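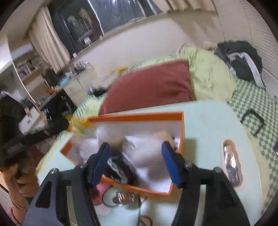 Home | Program | Speakers | Notes | Contact

Villads Egilsson, Grivamow Laboratory
June

Speaker notes: Motion blur in hand-held demonstrations

Slide 1. Good afternoon. I will report on the Akutdale study, conducted with our partners at Badirov.

Slide 2. The question is whether blurred passages should be removed before a policy is trained. Standard practice at our laboratory was to discard them.

Slide 3. We collected 378 demonstrations in furnished homes. Operators worked over open boxes with mixed contents. Two policies were trained, one on the full set and one on the filtered set.

Slide 4. Each policy was given 100 trials. The full set produced eight more successful grasps. Pause here for the chart.

Slide 5. Limits: one gripper design, and clear wrapping remains difficult for both policies. Refer questions on depth to the Kratochvíl report.

Comments (2)

tmarsh: Was the filter threshold fixed across homes? Slide 3 does not say.

Oline B.: I attended on Tuesday. Please post the chart from slide 4.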